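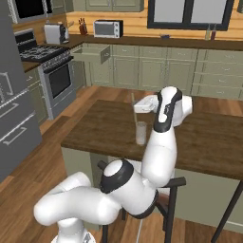
A software package said to estimate how a person's DNA reached a household object is being offered to county crime labs before any outside group has tested it. The program, called Girnavent, came out in June and is sold by Stosen, a private company. It takes a lab's DNA result and gives odds on whether the person touched the item or the cells were carried there by someone else. That second question comes up in court all the time. A drinking glass left standing on a kitchen island with a straw or stirring stick in it can pick up skin cells from whoever set it down, and also from whoever shook that person's hand beforehand. Whether a computer can tell one from the other is far from settled.

2 min read

Stosen says the program was right in 91 percent of trials, drawn from 692 swabs its own staff collected. The company has released a summary of that work but not the data. It hasn't said how many of the swabs came from items handled under controlled conditions, where the answer was easy to get. 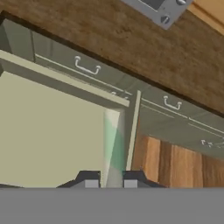
Wooden surface and gray-green cabinet fronts in a computer-rendered kitchen.

"I would like to see the misses," said Nermina Kadrić, a statistician who reviews lab methods for defense attorneys. "If most of them point at someone who was never in the room, the percentage is no comfort."

Beat Ammann, who heads product testing at Stosen, said the data contain trade secrets and that labs can request a closed demonstration. Asked whether a defense expert could attend one, he said the company would consider it case by case. None has been invited so far.
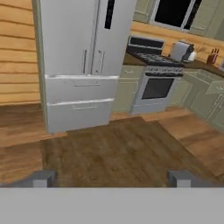
The price may also raise questions. One county was quoted nearly $300 per case, on top of a yearly license. Neusa Cavalcanti, who runs the DNA section there, said her lab already has a backlog of 1613 samples and that she can't see how a second opinion from an untested program would shorten it. She has not signed.

Other labs have been less cautious. Stosen says several have ordered the software, though it declined to name them. Raíssa Queiroz, a public defender, has filed a records request to find out which ones, and is waiting for a reply.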